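Section 5: Creating a Memorial Page

A memorial page holds the life story, the service details and the messages left by family and friends. You need a Prestis family account before you begin. If the funeral home opened the account for you, sign in with the email address you gave them.

Starting the page

1. Sign in and select New Memorial.
2. Enter the full name as it should be read by visitors. Put a nickname in the Known As box, not in quotation marks inside the name.
3. Enter the dates of birth and death. If only the year of birth is known, leave the day and month blank.
4. Choose a layout. Jultier has one column and suits a long life story. Meredith puts the service details beside the text.
5. Select Save Draft.

Note: A draft can be seen only by the account holder and the people added under Family Editors. You can add up to 9 editors.

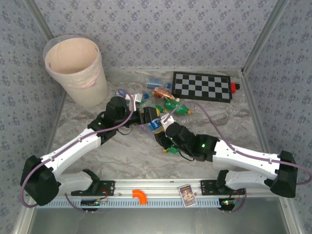

Writing the life story

6. Open the Life Story tab. Type in the box or paste text from another program. Pasted text loses its bold and italics.
7. Fill in Parents, Spouse, Children and Other Relatives. Names appear in the order you enter them, so agree on the order with the family first.
8. Add schools, work, military service and church or club membership under Background. Blank fields do not show on the page.
9. Check the counter under the box. The short notice sent to newspapers is limited to 1000 characters. The online version has no limit.

Caution: Do not list home addresses or the full birth dates of living relatives. Published pages can be found by search engines.

Publishing

10. Select Preview and read the page through. Have a second person check the spelling of every name.
11. Enter the service time and place, or tick To Be Announced.
12. Select Publish. The page goes live within 5 minutes.

Changes to a published page appear right away. Newspaper notices cannot be changed once they have been sent. Guest messages are held for approval and are deleted if no editor approves them within 60 days.

To move a page from the older Stekon system, see Section 7.

Section revised 19th October by Shivam Singhal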